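Guides & Forms > Fixed Income > Account Set-up
2 comments | 14 shares

Section 4: Setting up a bond ladder in your Halar account

A bond ladder is a group of bonds that mature at different times. As each bond matures, the money returned to you may be used to buy another at the far end of the ladder. This section explains how to open a ladder, choose its rungs and set the instructions for reinvestment. It applies to personal and joint accounts. Holders of a Travcombe trust account should use the separate trustee guide.

Before you begin

You will need your account number, your online password and a linked bank account in your own name. The smallest parcel that may be placed on any rung is $1000, in face value. Orders are accepted in multiples of $100 above that amount.

Note: Face value is the amount repaid at maturity. The price you pay on the day may be higher or lower, and accrued interest is added to it.

Opening the ladder

1. Sign in and select Fixed Income, then New Ladder.

2. Enter a name for the ladder. The name appears on your statements and cannot be changed once the first order has settled.

3. Choose the currency. A ladder may hold bonds in one currency only. If you wish to hold both Australian and United States dollar bonds, open a second ladder.

4. Choose the number of rungs and the gap between them. The standard gap is one year. A ladder must have at least 2 rungs.

5. Select a bond for each rung. The Somevent price list shows the issuer, coupon, maturity month and yield to maturity. Prices are refreshed during market hours and held for you while the order page is open.

Caution: A higher yield generally reflects a higher risk that the issuer will not pay on time, or a longer wait for your money. Read the offer document for each bond before you place an order.

When every rung has been filled, the order page shows the total cost, the accrued interest and the average yield. Check these figures against your own records before you confirm.

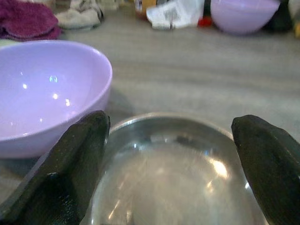
Setting your reinvestment instructions

6. Open the Maturity tab and choose Pay Out or Roll Forward. Pay Out sends the money to your linked bank account. Roll Forward places it in a new bond at the longest rung.

7. If you choose Roll Forward, enter the lowest yield you are prepared to accept. Where no bond on the list meets that figure, the money stays in your cash account – it does not earn the ladder rate while it is there.

8. Select where coupon payments are to go. They cannot be rolled forward unless the balance has reached the smallest parcel size.

9. Confirm with your password. Keep the receipt number.

Note: Instructions must be changed before 4 pm on the business day before a bond matures. Later changes apply to the next rung.

Selling before maturity

Bonds may be sold early through the Khan dealing desk, using Form 1768. The price offered depends on market rates at the time. If rates have risen since you bought the bond, you may receive less than you paid.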